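Learning to Write Letters Again

Print this post | E-mail this to a friend

Wednesday, March 25, 2020

I have been meaning to write this one since January, when I found a shoebox of my grandmother's letters on the top shelf of the hall closet and lost a whole Saturday to it. She wrote to her sister nearly every week for most of her grown life, and her sister had the good sense to mail the whole bundle back to us before she passed. There are 367 of them. I know because Grandma numbered each one in the corner, in pencil, so that if one went missing in the mail her sister could write and ask for it.

What got me was how ordinary they are. She writes about the price of eggs. She writes about a neighbor's fence for three letters running, and then the fence is never mentioned again and I will never know what became of it (I have thought about that fence more than I'd like to admit). There's a long one about the train trip to Skollholm where all that happens is that she gets a window seat and eats a pear, and I have read it so many times now that I could recite it to you.

So I decided I would write some letters of my own, real ones on paper, one a week to start. 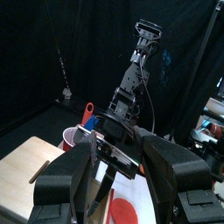
Guangming Guo wrote back after my last post to say that a letter a week is too many for a beginner, that you run out of news by the second month and start to dread it, and that one good page every 20 days or so would keep me at it longer. I took that seriously, and I did slow down for a bit. But I found I was saving up my news for the big page and then leaving most of it out, so I've drifted back to weekly, with permission to be dull.

My handwriting was the first hurdle. It has gone to pieces! I can sign a check and scribble a grocery list, and past that my hand starts to cramp and the letters all lean over like they're tired. I tried a fancy fountain pen from Avine, which was lovely and leaked on my good blouse, and then went back to the plain kind I've always used — blue, a little scratchy, nothing to it. I also bought a pad of the Famimska writing paper, the cream one with faint lines, and I do think the lines help.
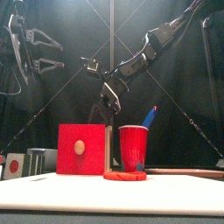

The second hurdle was beginning. I would write "Dear Aunt So-and-so" and then sit there with my tea going cold, feeling that I ought to have something important to say. Grandma never bothered with that. She starts right in with whatever is outside the window, or what she had for lunch, and by the bottom of the first page she has usually wandered into something she meant to tell all along. I copied her trick and it works beautifully for me. My last letter opened with soup and ended up being about my father.

I've mailed 7 so far and had 3 back, and one of those was a postcard, but I count it. It's on the refrigerator now, and I'm sending a reply tomorrow.

Recent posts

The pear cake I keep changing
A slow weekend in Darko
Cleaning out the hall closet, part two
What my grandmother kept in her button tin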